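Fostetti Bathroom Furniture - Sundton freestanding vanity, brown wood, with basin

Updated Jul 29, 2018

Trade and retail. Collection from the unit or delivery by our own van, see bottom of page.

The Sundton is our plain one. Freestanding, stands on its own legs, no wall fixing needed to hold it up (we still say put the two brackets in if you have kids). Brown stained wood, dark top, white rectangular basin let into it. Fits most family bathrooms and a fair few cloakrooms if you measure first. Please measure first.

Sold as a set or as cabinet only. The matching drawer unit is on a seperate code, same brown, goes next to the vanity or in a bedroom, up to you.

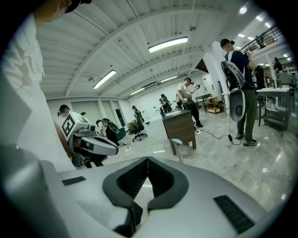

STORAGE & DRAWER UNITS

Brown wooden cabinet with drawers, shown out on the floor at our unit. Comes built up, not flat. Drawers lift out if you pull and tilt, do that before carrying it upstairs. Two people to lift.

Goes with: Sundton vanity, Hegazy mirror cabinet, Hegazy tall cupboard. Does not match the Belletti range, Belletti is a greyer brown and side by side it looks wrong. Had a few sent back over this so please ask for a colour chip, they're free.

Order code: ST 1744
Stock: some 53 left of this batch, next lot due January
Finish: brown stain, satin lacquer inside and out
Handles: fitted at our end, spare screws taped inside top drawer

Cleaning: damp cloth, dry cloth. No bleach sprays, no scouring cream. Lacquer goes cloudy and we can't polish it out for you.

Dark patches round a drawer front usually mean water sitting on the edge. Leave the drawer open overnight, see how it looks in the morning. If it has swollen ring us, new fronts can be orderd singly.

SUNDTON VANITY WITH BASIN

Width 1000 mm. Wooden cabinet, slender legs, dark countertop, white rectangular sink basin set into the top. Tap is at the back left corner, dark to go with the counter. Good if you're left handed or just want the front of the basin clear. If you need it back right or centre say so when ordering, we drill to order and it adds a week. Can't be changed after.

Legs leave a gap under so you can get a mop in. Pads under each foot, turn to level. Old floors are never flat so allow ten minutes for that with a spirit level.

What's in the set
Cabinet, built up
Countertop, sealed
Basin
Tap, dark finish, with tails
Waste and plug
Two wall brackets, screws, no wall plugs (depends on your wall)

Not in the set: trap, isolating valves, silicone. Any plumbers merchant.

Top is sealed at our end but reseal once a year round the basin and the tap hole, small tin does it. Wipe up hair dye and nail varnish remover straight away, it will mark. 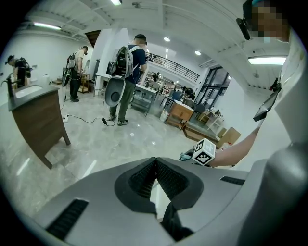
DELIVERY, COLLECTION AND RETURNS

Collection free, bring blankets and a van. An estate car will not take the 1000 vanity, people do try. Ring before you set off so it's by the door.

Own van delivery to ground floor. Upstairs by arrangement, tell us about tight turns and low ceilings when you book and not on the doorstep. Trade orders over 2000 pounds go free.

Check it over before you sign. Chips to the basin need reporting within two days, with the order code and where on the basin it is. Drilled tops can't come back unless faulty. Everything else, 14 days, unused, in the wrapping it came in.

Colour chips, leg pads and spare drawer fronts are on the spares page. Hegazy mirror cabinets have there own page, same delivery terms.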